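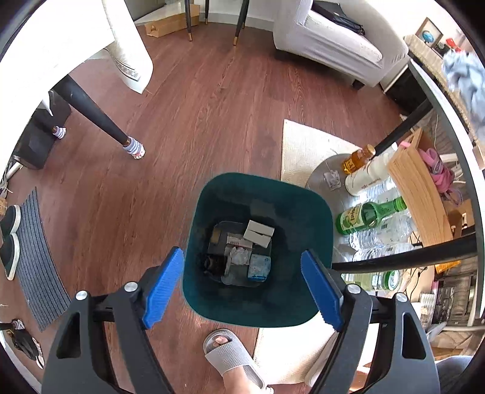
How many grippers do I need to build to record with this?

One will do for most tidying jobs. I built a pair because I wanted some two-handed recordings, but everything in the release can be read one hand at a time and the second stream is optional all the way through.

Right, what you've got here. Ramside is a set of recordings of household clearing-up, made with grippers you hold in your hand and squeeze, plus the bits of code I use to turn the recordings into something an arm can learn from. I made it at home in the evenings, mostly on the living room floor and the little round table, so it's all ordinary rubbish and ordinary furniture. The name doesn't stand for anything, it's just what I typed when the folder needed one.

What's in the release

1,134 episodes. An episode is one object, picked up from wherever it was and let go somewhere else, usually the bin.
A log of jaw opening for each hand.
Wrist video for each hand that was in use.
A plain text note per session, written by me straight afterwards (some are very short, sorry!).

The folders are named after the session and then the hand, left or right. If a session was one-handed there's simply no left folder, so please don't let your loader fall over when it's missing. Mine did for ages.

The build

Each gripper has two jaws on black arms with blue rubber pads at the ends. The pads are what I fiddled with most. My first lot were smooth and card slid straight out of them, so the later ones have ribs, and I wouldn't go back. The pivots want to be snug but not tight — if you can feel the bolt dragging when you squeeze, back it off a touch, then check the jaws still meet evenly.

The jaw opening is worked out from the video after the session, so there's no wiring in the handle at all. I did try a sensor in there and spent a whole December chasing noise from it. Never again.

Calibrate before every session. Open the jaws all the way, close them all the way, do that four times and leave it in the recording. The script called dergate looks for those squeezes at the start and sets the range from them. If it can't find them it skips the session and tells you so in the log.

What the objects are like

Paper, wrappers, packets, card. Crumpled paper is far and away the hardest thing to label, as it hasn't really got a front or a top, and two people will mark the grasp in two different places and both be right. I've left grasp labels out for those and kept only the moment the jaws close.

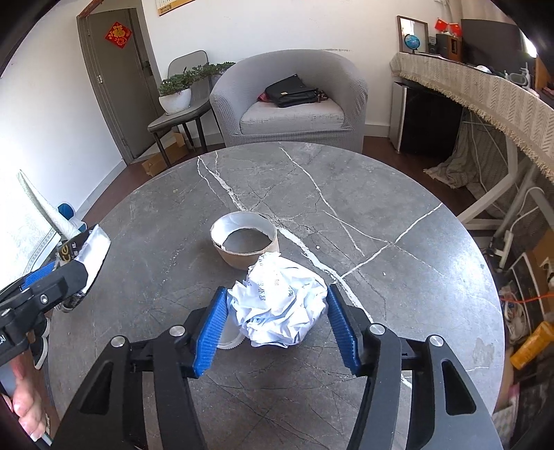

Yolandi Sibiya wrote back after trying the paper episodes and reckoned I should keep the failed squeezes in as well, as her policy only ever saw grasps that held and had no idea what to do when one didn't. Fair point. They'll go in with the next release, in a separate folder called mabuza, so nobody trains on them by accident.

Known problems

Shiny wrappers can throw the jaw tracking off for a few frames. Filter on the confidence column if it bothers you.
Two-handed sessions drift slightly out of sync towards the end. The vidbridge script lines them up again, but do run it before you cut the episodes and not after.
It's one home, so the floor and the furniture come round again and again. Please don't claim it works in every kitchen in the land on the strength of my living room.

Use it for whatever you like, and if you build your own pair do send me your pad design, I'm still not quite happy with mine.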